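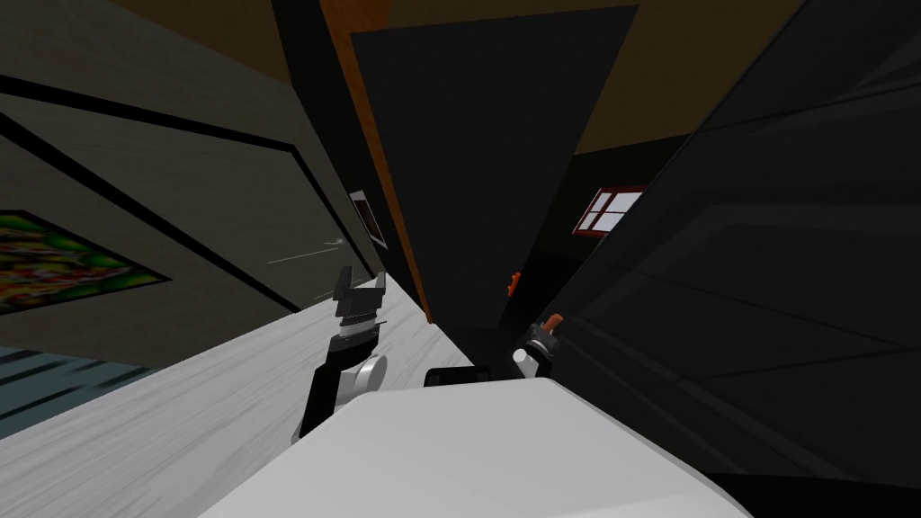 *Two arms at the worktop, in the simulator.*

## 4. House rules for running the arms in simulation

I wrote this section after we'd been using the Wolen rooms at Wendbridge for a while and I kept answering the same questions over the tea urn. It's all simulated, so yes, you can crash an arm into a door and walk away. Please don't get used to it though! Whatever habits you pick up in the simulator will follow you to the real bench at Drernton, so I ask everybody to work to one set of rules in both places.

### 4.1 Before you start

1. Load the room and leave it paused.
2. Read the run sheet out loud, even if you're on your own (I do, and I feel daft every time).
3. Check that the speed limit is set to 30 per cent. New rooms load at full speed, which catches people out.
4. Open both grippers and raise them clear of the worktop.
5. Put the pointer on the stop button, then press Run.

> **Note:** A tilted view is fine to work from. Don't straighten it halfway through a run, or the recording won't match its settings file.

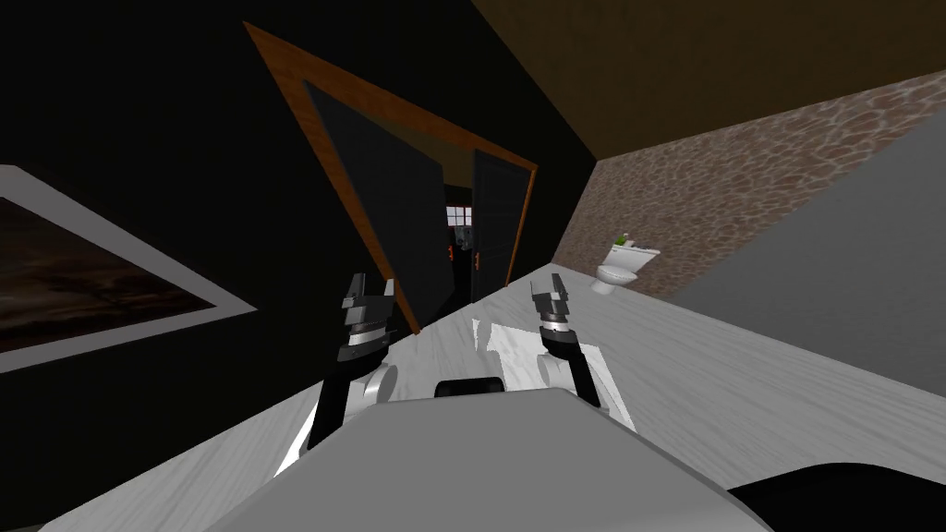

### 4.2 While it's running

6. Move one arm at a time for the first 2 minutes. After that you can use them together, provided they've both answered every command.
7. Keep the fingers pointing away from the body whenever you're thinking, chatting or reaching for your tea.
8. If an arm goes somewhere you didn't send it, stop. Don't try to steer out of it — I've tried, and I made a right mess.
9. Write down every stop in the log, including the silly ones. A line is plenty.

> **Caution:** The on-screen stop only stops the simulation. If your session is linked to the Drernton bench, use the red button on the bench itself. A linked session needs 2 people, one at the keyboard and one within reach of that button.

I do get asked whether the two-person rule counts on a Saturday. It does! 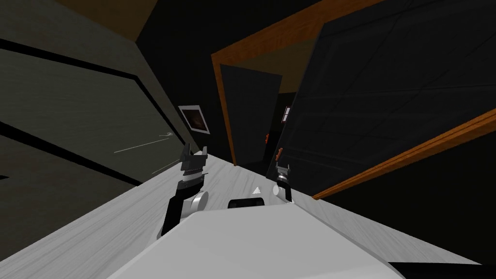

### 4.3 Changing over or finishing

10. Bring both arms to rest before you touch any settings, and wait until the status line says *Idle*.
11. If you're handing over, tell the next person which speed limit you've left on and whether the session is linked. Then let them go through 4.1 from the top — it's quick once you know it.
12. Save the log with the room name and your initials, and pop it in the Ha folder. Logs left on the desktop get cleared in the May tidy-up.
13. Unlink the bench if you linked it, then close the room.

> **Note:** If the room won't close, leave it paused and put a message in the log. Forcing it shut loses the recording, stops and all.

Changes to the speed limit come through me, please. Section 5 covers linking to the bench, and you'll want to have 4.2 open beside you when you get there.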